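To: Pudley Residents' List
Subject: Re: Bottle collection in May

Gediminas Pētersons wrote:
> Our notice says the collection point on Zurnance Road
> will close. Where should households take plastic now?

Dear all,

The Zurnance Road point closes at the end of May. Plastic will be accepted at the Adomaitis yard, bay 13, each Saturday until 2 pm.
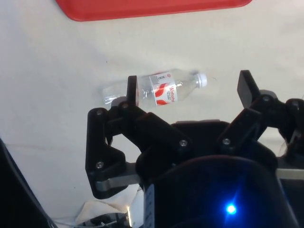 Should caps be left on bottles? Caps may stay on, provided the bottle has been emptied.

Households at numbers 100 to 152 will keep their kerbside service. Queries should be sent to the Clernano office in writing.

Yours faithfully,
Waste Services, Pudley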